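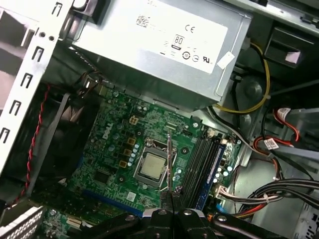

Page 30

Section 4: Working next to the arm at the teardown bench

Hi again, Marlene here. I pulled desktops apart by hand for years at Plomwood, so this section is mostly what I wish I'd had when the Laster cell went in. The arm does the fiddly tool work around the processor and memory slots now. You do the looking and deciding, and your wrists will thank you!

1. Take the side panel off and set the tower down with the board facing up.
2. Check that the power cord is out. Yes, every time.
3. Tuck loose cables back toward the drives (red SATA ones love to wander).
4. Find the retention lever beside the processor. Tap its position on the screen.
5. Step behind the yellow line and press Start.

Note: The label on the power supply goes in the log too. If you see an 80 logo, tick the efficiency box.

Caution: Never reach into the case while the gripper is holding a tool. Press Hold first and wait for the green light.

If you used to be on the hand benches, Lucie McIntyre runs the retraining sessions. Sign up before February, they fill up fast.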